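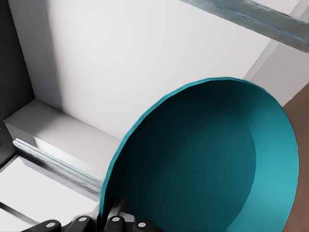 Student robotics clubs should be graded on their failed runs. I have judged the Rutcombe simulation round for three seasons, and the score sheet still asks one thing: did the task complete. A team that gets one good run out of 400 and submits that one places above a team that can state its failure rate and the cause.

The Mida club logged 618 simulated runs this term. Antonina Hutsuliak, then in her second year, sorted the failures by joint, by grasp angle and by starting position of the object. The table took her until December. It earned no points, as the sheet has no line for it.
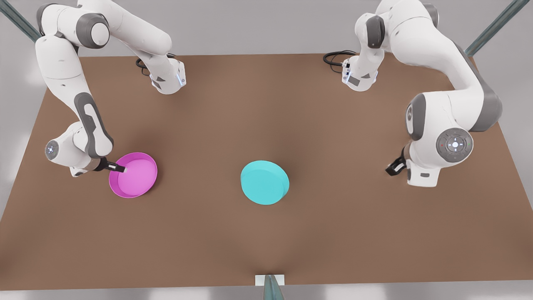

The usual objection is cost. Dirk Kramer, who coaches at Valtonen, argues that a club meeting for two hours on a Thursday has no time for record keeping. I disagree. A simulator writes the log by itself. Reading it is the work, and reading it is what an employer will pay for later. His own students ran 3000 trials last year and kept 8.

There is a fair point about access. Simulated runs are cheap for a club with a good machine and slow for one without — so raw run counts should carry no weight. A required sample of fixed size, drawn by the judges from the full log, would deal with that.

Liesbeth Geerts has drafted a rule change along these lines. It gives a third of the marks to the failure report. I would give it half, and I have told her so in writing. The draft goes to the clubs before the next round opens.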